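Home | Reviews | Gear | Clubs | Forum | About

Print this page | E-mail to a friend

Bendard Zip Paddle Case: Two Months In a Backpack

Saturday, August 20, 2022

I own a table tennis paddle that is considerably better than I am. For years it traveled in a grocery bag, then in a newer grocery bag, and for one bad winter in a sock. The sock was a hiking sock, clean when I started, and it left gray fuzz on the rubber that took me most of an evening to roll off with a damp sponge. So this spring I gave in and bought a case, which brings my total investment in protecting a paddle I mostly use to hit the net to 17 dollars.

The case is the Bendard Zip, in black. Bendard makes a few of these and the names are no help at all. The Zip is the soft one. There is also a hard one, which costs more and looks like something you'd carry a clarinet mouthpiece in, and a square one meant for people with two paddles and, I assume, a coach. I wanted the soft one shaped like a paddle, partly for the price and partly because my backpack already has enough corners in it.

It came in a plastic sleeve with a cardboard insert that told me, in four languages, that it was a case. No care instructions. I have since washed it by hand in the sink with dish soap and hung it over the shower rail, and it came through fine, so there are your care instructions.

First impressions: it smelled like a new shower curtain. This went on for a week and a half. If you are sensitive to that sort of thing, leave it open on a balcony before you put anything with rubber on it inside. I didn't, and my forehand smelled like a bathroom remodel well into the second week of league.

The outside is black fabric, and so is most of the rest of it. The edge is one long curve with a zipper running around it, and that zipper is most of what you are paying for. On the cheap cases I've borrowed, the zipper always has one spot on the bend where it sulks. You pull, it stops, you back it up, you pull again, and by then someone has taken your table. The Bendard's goes around the bend in one go maybe nine times out of ten. The tenth time it catches a fold of the lining, and you have to stop and pick the fabric out with a fingernail. I would like that to be zero times out of ten, but I've also met the other zippers.

Inside is where they had their fun. There's a panel of red mesh, with a honeycomb sort of pattern, that looks as if it wandered in from a pair of running shoes. I was ready to make fun of it and have ended up liking it. In a badly lit gym bag a black case with a black interior is a cave, and the red at least tells you which side you've opened.

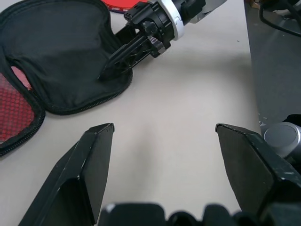 The Zip opened out on the table, red mesh showing, with the paddle just behind it.

It opens flat, and that has turned out to be the thing I like most. Plenty of cases only open partway, like a clam with doubts, and you have to post the paddle in through the gap and hope the edge of the rubber doesn't snag on the teeth. With the Zip you unzip it, fold it back, lay the paddle down and close up. I can do it while holding a conversation. I can nearly do it while losing an argument about whether the ball clipped the edge.

Fit is good, with a warning. My paddle is a standard shape with a flared handle, and it goes in with a little room to spare at the sides. The Nkuna 700, which belongs to my doubles partner and has a handle like a rolling pin, also goes in, but you have to press down on the end while you zip the last stretch, and I wouldn't want to do that every week. If your paddle is on the long side, take it to the store with you. People will look. Let them.

Padding is modest. You can feel there is something between the two layers of fabric, and you can also feel your own thumb through it. It will deal with keys, a water bottle and the ordinary violence of a car trunk. I dropped it down a flight of concrete stairs outside the rec center, with the paddle inside, and found no damage to either, though I put that down to luck as much as to engineering. Don't sit on it. If you're a person who sits on things, get the hard one.

Now the complaints, of which there are a few.

There's nowhere good to put balls. I had assumed any case sold to table tennis players would have a plan for the ball, given how central it is to the whole business. You can tuck one in beside the handle, and it will ride there happily until you open the case, at which point it leaves and goes under a radiator. I now keep mine in a Brorkivik food tub with a snap lid, the small size, which holds what I need and makes a terrible rattling noise on the bus.

The lining picks up everything. Rubber crumbs, lint, that pale dust that lives on rec center tables. Shaking it out helps. A strip of packing tape helps more.

And there is no loop on mine for hanging it up. Our gym has a row of perfectly good hooks along the wall, and every other bag in the building is on one of them. Mine sits on the bench looking left out. I've been meaning to sew something on. I have been meaning to do that since the first week.

For comparison, I also spent a few evenings with the Wisell Club Sleeve, model 3508, borrowed from the lost and found with the permission of whoever runs the lost and found. The Wisell is cheaper by a few dollars, covers only the head of the paddle and leaves the handle sticking out like a popsicle stick. It's lighter and it fits in a jacket pocket. It also has a hook-and-loop closure that grabbed my sweater, my towel and, in one instance, the net. If you carry your paddle by itself from the house to the car, the Wisell is plenty. If it shares a bag with anything else you own, spend the extra money.

A few things I've been asked at the club. Does it keep the rubber tacky? It keeps it clean, which gets you part of the way, but you should still use a cover sheet if your rubber came with one and you haven't thrown it out by mistake. Does it keep out rain? A light drizzle between the parking lot and the door, yes. I haven't tried more than that and don't intend to. Does the color rub off? It hasn't on mine, and I've had it pressed up against a white towel since June.

Would I buy it again? Yes, with the same mild grumbling. It's a bag for a bat. It opens flat, the zipper mostly behaves, and my paddle no longer has fuzz on it - so the net and I have one less thing to blame.

Rating: 4 out of 5. One point off for the ball under the radiator, which is still there.

Good: opens flat, decent zipper, easy to wash, red mesh you can find in the dark end of a bag
Less good: thin padding, no place for balls, the smell
Tested with: one standard flared paddle, one Nkuna 700 under protest
Price paid: $17

Print this page | E-mail to a friend

Previous review | All gear reviews | Next review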